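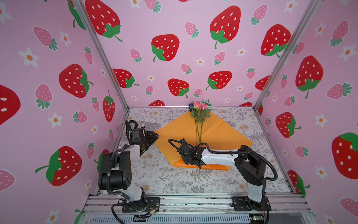
How many demonstrations does a two-arm task need before it's worth training on?

For a folding or wrapping task with soft materials, we suggest collecting 1,008 good episodes before the first training run. Fewer will train, but the policy tends to handle the middle of the table well and the corners badly.

Pedon Two-Arm Collection Cell

The Pedon is a tabletop cell for recording two-arm demonstrations. It is sold by Sekodari to labs and small companies that want to collect their own training examples and don't want to spend a season building the station first. It ships as a kit with the arms already mounted and takes one person most of a working day to set up.

What it's used for

Most customers buy the Pedon for work where one hand holds and the other moves: wrapping, folding, bagging, sorting small parts, opening containers. Flower wrapping is one of the tasks we use for acceptance testing. The paper creases, the stems roll, and a policy that squeezes too hard leaves marks you can see. If the cell can record clean episodes of a bouquet being wrapped, it can record most other light tabletop work.

It is not meant for heavy parts, liquids, or anything with a blade.

The frame and rail

Both arms mount on a single aluminum extrusion rail along the front of the cell. The slots are standard, so you can slide the bases closer together or farther apart. Mark the base positions with tape once you settle on them. A shift in the middle of a collection run will split your data into two sets that don't match, and it's hard to spot later from the joint logs alone.

The posts at the rear corners are aluminum too. Wall panels fit between them and come out without tools.

Walls and floor

Panels come in plain white as standard. You can cover them with any wallpaper or printed sheet, and we recommend it. A policy trained against one plain background often fails when the background changes. Busy prints are useful for this. Fruit, flowers, stripes and maps all work well. Avoid anything shiny, which throws glare into the wrist cameras.

The floor takes a cut mat. Patterned mats are fine. Pick one that contrasts with the thing being handled, at least for the first sessions, so your reviewers can see where the edges are. Orange paper on a gray and white mat is easy to review. White paper on the same mat is slow going.

Change walls and mats between blocks of episodes, never inside a block. Record the combination in the session sheet.

Cameras

Each gripper carries its own wrist camera. A fixed camera gives the wide view and should cover both grippers through the full range of the task. Check this with the arms reaching to the rear panel before you start, then lock the mount.

All views are time-stamped by the same clock. If one camera drops out, the recorder stops and marks the episode as bad. Earlier versions kept going and filled the gap with the last good picture. We took that out in the April release after several customers trained on frozen views without knowing it.

Recording episodes

The operator drives the two arms with a pair of leader handles and starts and stops each episode with a foot pedal. A normal block is 28 episodes, followed by a break. Tired operators pause more and correct more, and the policy will learn the pauses.

Before each episode, reset the objects by hand and stand clear. Vary the starting position on purpose. For flat sheets, turn them as well as moving them, so that some start square to the rail and others start set like a diamond. The recorder can show a suggested placement on the screen if you load a placement list.

Keep failed attempts in a separate folder. Mendes, the review software included with the cell, has a one-key tag for success, failure and recovery. Recoveries are worth keeping. An episode where the operator loses hold of a stem and picks it up again teaches something a clean run can't.

Flowers and other things that change

Fresh flowers wilt under the lights, and petals come off with handling. Silk ones last longer and are fine for early work. If you plan to run the policy on fresh flowers, at least one block in 3 should use them. The same goes for paper. A sheet that has been folded once has creases and behaves differently from a new one. Record both.

Cables

Arm cables run in corrugated conduit along the links. Leave a loop at each wrist long enough for the gripper to turn through its full range without pulling. The wiring at the rail can be left open while you're adjusting the bases. Fit the slot covers once the layout is final.

What's included

Two arms with grippers and wrist cameras
Front rail, posts and wall panels
One fixed camera with mount
Leader handles and foot pedal
Recording computer with Mendes installed
One blank floor mat, cut to size

Not included: wallpaper, patterned mats, task objects, a table to stand it on.

Storage and file size

The supplied drive holds 1,392 episodes of normal length with all cameras on. Move finished sessions off the drive every week. The recorder warns you when one block's worth of space is left and will not start a new block after that.

Setup and training visits

Bello Okoro handles installation and will walk your first operator through a full block. Lautaro Lagos looks after data review and export, including conversion to your own training format. Send him one finished session before you collect a large set. He checks timing, camera coverage and gripper readings, and replies with a short list of things to fix.

Demonstration cells can be seen at our Stekthorpe workshop every Thursday. Please book ahead and tell us what you'd like to see handled. You're welcome to bring your own objects, as long as they are light enough for one hand to lift.

Spare gripper fingers, panels and conduit are kept in stock and can be ordered by part number from the manual.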